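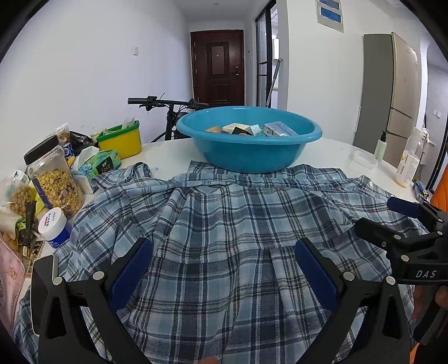
Chapter 3

Clothing Care: Folding and Storing Shirts

Key terms: placket, yoke, pleat, grain, crease

Before You Read

Think about the last shirt you took out of a drawer. Could you wear it right away, or did you have to iron it first? Write two or three sentences in your notebook about how it had been stored.

Most of the work in caring for clothes happens after the wash. A shirt that is left in a heap picks up creases that set as the hours pass, and a button-up shirt is harder to put away than a T-shirt. It has a collar, a placket, two cuffs and often a pleat down the back, and each of these parts has to lie flat before the first fold is made.

Etelka Kerekes ran the laundry room at Segers, a boarding house with 129 beds, and trained new staff at an ordinary dining table. She had them start with checked and striped shirts. A woven check follows the grain of the cloth, so the lines show at once when a sleeve is twisted or one side has been pulled longer than the other. Plain white shirts came in the second week.

In this chapter you will learn to:

Name the parts of a button-up shirt
Smooth a shirt from the yoke down to the hem
Make the basic rectangle fold and the half-width fold
Choose between folding and hanging

3.1 Preparing the Surface

You do not need a special board. Any table will do if it is clean and dry and wide enough for the body of the shirt. Household tables are seldom bare, and they need not be - push food, tissues and small boxes to the far side and keep the near side for the work. Close any jars first.

Fasten the top button, the third button and the last one. Lay the shirt face down with the collar away from you.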